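Cutandale Home & Summer Odds - Item 167

Doodle flip-flop, pink, plus the Vovo two-tier shelf

In stock. Ships flat in 2 days, longer over the holidays. Page updated 24 Dec 2020.

THE FLIP-FLOP

Pink rubber sole, fine pebbly texture on top and down the side. Bright magenta stripe at the rim. Little doodles printed on the footbed: yellow star, crescent moon, light bulb. Black toe post, rubber plug type, black strap. Preowned stock, so look at the color around the base of the post, darker and reddish brown. Might scrub out, might not. Priced accordingly.

Sold as a pair. Sizes run small, go up one. Half sizes go up one and a half, trust us on this, we had nearly 200 emails in May alone.

Plug care: if the post pulls through, push it back from the top with a drop of dish soap. Wipe the soap off before you wear them. Don't glue it. Spare Srour plugs are sold seperately, black only, pick your size at checkout.
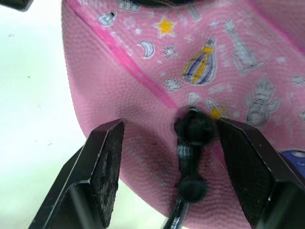

Yvette Penner: had the same kind two summers and the toe plug went before the sole did. Soap trick works but twist as you push, going straight in just bends it. And do the spare plugs fit the kids sizes? Ordered the wrong ones last time.

Reply from the shop: Kids sizes take the small plug, adult take the large. Twisting is a good tip, adding it to the sheet. Wrong ones can be swapped if the bag's not opened, email first.

THE SHELF

Two tiers, for the back of a table or a counter. Thin chrome wire frame. Wood shelves, dark brown. Good for sunscreen, keys, small bottles, whatever ends up by the door. Not for anything heavy!! No books.

Needs a flat surface. Dust with a dry cloth, no bleach on the chrome. No tools in the box, none needed. Wood color varies batch to batch, we can't match to one you allready own.

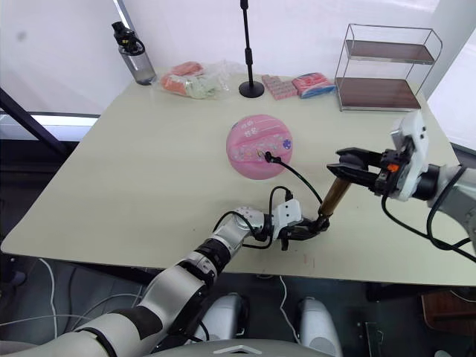
Vovo two-tier shelf, at back right. Bottle, stand and other table items not included.

ORDERING

Flip-flops and shelf can go in one box, tick "combine" in the cart. Shelf alone goes in the Imiteo mailer. Gift wrap is off till we get more paper.

Returns on the shelf only, original packing please. Preowned footwear is final sale, sorry, but ask for more photos before you buy and we'll send them.

Bulk: store orders up to 2,000 plugs ok, allow extra time. Use the contact form and put the item number in the subject line.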